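Teaching the arm to do pan lids: what I've learned so far

Welcome back to the Fuddale kitchen bench, where this month it's been lids, lids and more lids.

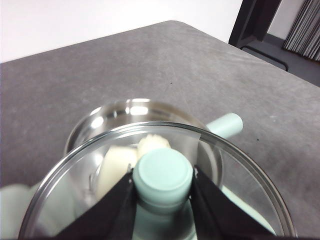

I started on lids back in February, thinking they'd be a nice easy one after cups. Ha! A lid is a slippery, wobbly, see-through thing with one small place to get hold of it, and when you're working the arm by remote from a chair you notice every bit of that. So I've jotted down the tips that have made my sessions go better, in case you're showing your own arm round the kitchen.

Get the knob square between the fingers before you close. I used to squeeze first and tidy up after, and the lid would swing round like a pub sign. Now I come in slowly, stop, check the wrist view, nudge, and only then close. It feels daft to stop for so long, but the arm copies whatever you do, dithering included, so make it one clean pause and not six little ones.

Straight up, then across. If you drag a lid sideways while it's still touching the rim it catches, and you'll have a clatter and a ruined take. I count two in my head on the way up.

Put something in the pot! I did all my first goes with it empty, and the arm got rather stuck on pots looking that way. These days I pop in something different every few takes, big lumps, small lumps, whatever's handy.

Turn the handle about as well. Left, right, pointing at you, pointing away. I did 55 takes with mine in the same spot before I twigged, and they were no use at all once my sister-in-law had washed up and put the pot back the other way round.

Watch your lights with glass lids. My under-cupboard strip put a great white stripe right across the view, so I switched it off and use the big ceiling light instead. A folded cloth on the worktop is a good spot for setting the lid down, much kinder on the ears too.

Keep the bad ones, but keep them apart. I have a folder called Nutard (don't ask, it was late) where all the drops and bumps go. The good ones go in Lellness. When I did a big sort on 11th May I had 1680 good takes, and I'm aiming for around 2000 before I train again.

Stop when your hands get tired. My limit is 11 takes, then the kettle goes on. You can really see it in the recordings when I've pushed past that, everything gets jerky and the lid comes down at a slant.

Next up is putting the lid back on, which I've been dodging. I've had a couple of tries and the last half inch is horrible. If you've cracked it, pop a note in the comments and tell me how slowly you come down!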